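# Toaster task: the grip fault, September 17, 2025

This page goes with fault report 3658. It covers the Zerora arm at the Brennan kitchen and the fault that stopped the toaster task. Nobody was hurt and the only damage was a bent finger mount. The full log is with Ebere Isah if you want the detail.

The job is simple enough on paper. The arm picks up a slice, brings it over the toaster, lowers it into one of the two slots and lets go. Later it comes back, takes hold of the top edge and lifts the slice out again. We had done 284 runs of it under the Hundano project before the stop, and in 8 of those the arm paused by itself and carried on after a reset. Those pauses were put down as "slow release" and left at that. They should have been looked at sooner.

## Over the slots
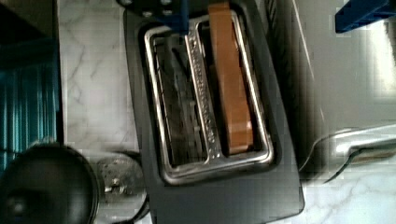

On the run that failed, the Tromeo controller told the arm that the fingers were open when they were still closed on the slice. The arm then started its move to the side. The slice was well down in the slot, so it could not go sideways, and the toaster was dragged along the counter until the force limit tripped. The limit was set far too high for this job. It had been carried over from a drawer task and never changed.

Maeve Quinlan was at the desk and pressed the emergency stop a moment after the arm had already halted. She then found that the fingers would not open from the screen, and she had to release them by hand with the power off. The release screw is on the underside of the mount and is hard to get at when the arm is low over the counter. Please practise this once before your first session on your own.

We checked the cable first and found nothing wrong with it. The cause was in the software: after sending the open command, the controller waited 3000 milliseconds and then reported "open" whether or not the finger position had changed. Most of the time the fingers had opened well before that. When they stuck, nothing picked it up.

## The counter

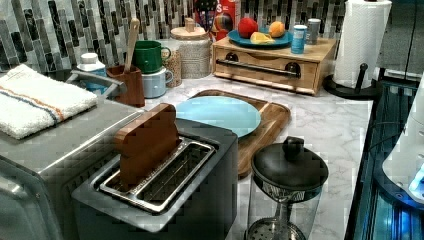
*Toaster with a slice in the left-hand slot and the right-hand slot empty. French press to the right of it, chopping board and plate behind.*

The other thing to come out of the report is how much stands close to the toaster. A dragged toaster can reach its neighbours quickly, and the French press has a glass carafe. Anything breakable within reach of the arm now gets moved back before a run — that includes mugs and jars if the path goes near them.

## What has changed

- "Open" is only reported when the finger position has been read and matches.
- The force limit for the toaster task has its own setting and is checked at start-up.
- Any pause, even one that clears after a reset, goes in the log with the time and which slot was in use.
- One person stays at the stop button for the whole run.

The finger mount has been replaced. We still don't know why the fingers stuck in the first place. Ebere thinks it is wear in the drive, last serviced in April, and the old part is being stripped down to check. Until that is finished the arm runs at half speed. If you see the fingers hesitate, stop the run and tell Maeve or Ebere.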